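Buscar en el blog... Buscar

Jornada de puertas abiertas del máster en análisis de conducta, centro Hawthorne

Fui en mayo con una pregunta: cuánto cobra la gente que sale de allí. Emmanuel Ogola, el coordinador, habló de «perfiles muy demandados» y pasó a otra diapositiva.

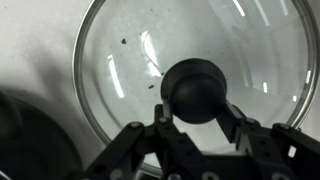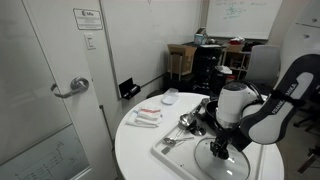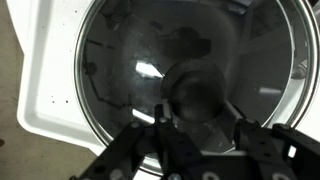 De los 373 titulados, solo 2 aparecen en el folleto con su sueldo. La matrícula sube 900 euros y las prácticas en Lendley siguen sin pagarse. Yo esperaría.

579 compartidos · 2 comentarios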